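Drimthorpe Toy Library: where we've got to by the end of September

Hello Divya, and thanks for being so patient with me! I know you wanted this before the half-year figures went in, but we've been up to our elbows in wooden trains and I kept putting it off.

The big news is that the sorting is nearly done. When Marar gave us the 1,000 for new stock and repairs we had 255 toys on the shelves and heaven knows how many in bags. Harish and I have now been through every last bag, and a good few things have gone off to recycling (mostly jigsaws, sorry to anyone who donated a jigsaw).

Shape sorters are what families ask for most, so that's where I started spending. We've gone for the flat boards as well as the box kind, in nice strong colours, because little ones can see all the holes at once and have a proper think about it. 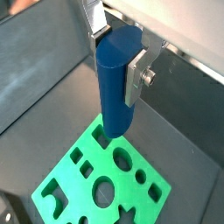
Frida has been matching up loose shapes with their boards, which takes far longer than you'd imagine. Every set now gets its own drawstring bag and a card saying what should be in it, and we check it when it goes out and again when it comes back. I'm still short of bags, so there's a box of sets waiting under my desk.

Money-wise, I've spent roughly 600 so far. The rest is earmarked for baby toys and a second set of shelves, though I'd like to ask whether a bit of it could go on storage boxes instead? The old ones are cracking at the corners.

Could you let me know about the boxes before I order? I'm in most mornings until 12.

Yaqin Song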